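3.2 Packaging visibility and recall

The second study tested whether see-through packaging improves later recall of a product's color. Shoppers at the Nurport site (n = 313) were assigned to a clear or an opaque bag condition; 41 were dropped for incomplete forms. Recall was scored with the Peixoto scale – see Section 2.
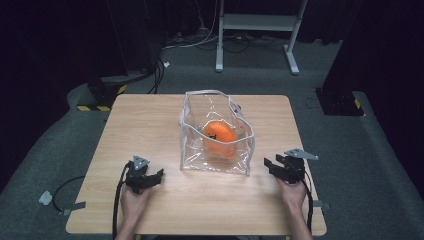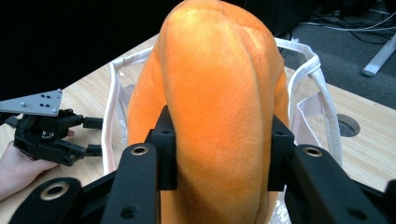
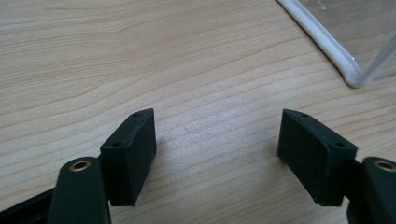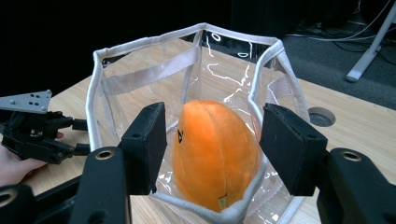
Figure 4. Tabletop setting, with the orange item in a clear bag in the first and last panels.

Color recall was higher in the clear condition, while price recall did not differ between groups. Shelf height was entered as a covariate and had no effect.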